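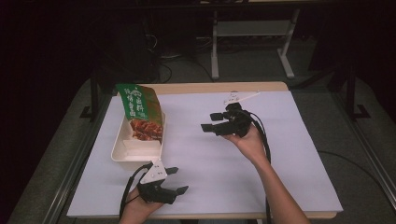
Open day at Omden

I finally got myself along to the open day at Omden on 15 August 2024, after missing the January one with a stinking cold, and I'm so glad I went! There were 13 of us in our group and Sowmya Varghese took us round (very patient, even when Murali asked his third question about batteries).

The bit I keep telling people about was the teaching table. I'd gone in expecting big arms swinging about behind glass. What we got was a person at a table with a black gripper in each hand, handling a packet of snacks and a shallow cream tray. The packet had a bright green top with Chinese writing down it and a photo of cooked meat underneath, and I'm afraid it made me very peckish. Each gripper has two fingers and a white plate covered in little black dots, which Sowmya said is how the system keeps track of where the thing is and which way it's tilted. A person does the job over and over, and the recordings go off to train the robot.

Then we got a go! You'd think picking up a packet would be child's play, but it slid, it folded, it fell flat on its face, and I managed it on my seventh try. Palesa Ndlovu did it first time and has been unbearable since. You really do lose all feeling in your fingertips, and I came away with a lot more sympathy for robots. Do mind the cables too, as they trail off the backs of the grippers and I had one looped over my elbow for most of my turn.

Tea was in the Lombardi room afterwards, with a decent lemon drizzle. Revathi Kartha is putting names down for the next visit, and there are 20 places this time, so catch her before the next meeting if you'd like one. Flat shoes, please, and bring your reading glasses for the signing-in form.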